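# July retreat at Kostura adds a second week

Bookings are open for a second week at the Kostura meditation retreat after the first filled with 101 guests.

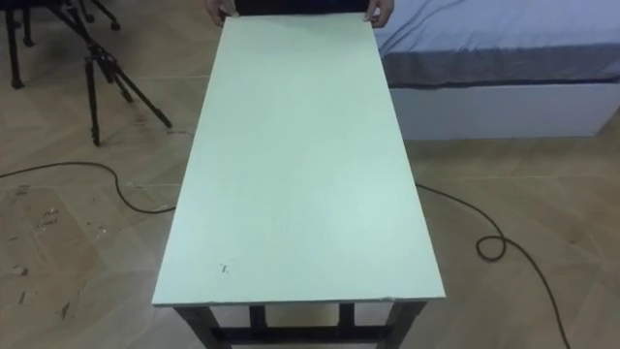 ## What's on

Elsa Backlund will lead the sunrise sittings by the lake at 6 a.m., and Stelios Karagiannis returns with his evening sound circle. Guided walks to the Clokari stones run every second morning, with free time after lunch to rest, swim or write. Silence is kept in the main lodge until breakfast.

## Cost and travel

The week costs $198 for day guests, meals included. Campers should bring their own bedding. A shuttle leaves the town centre at 7 a.m. and seats must be reserved ahead. Agnes Eide is handling enquiries and can arrange vegetarian or gluten-free meals.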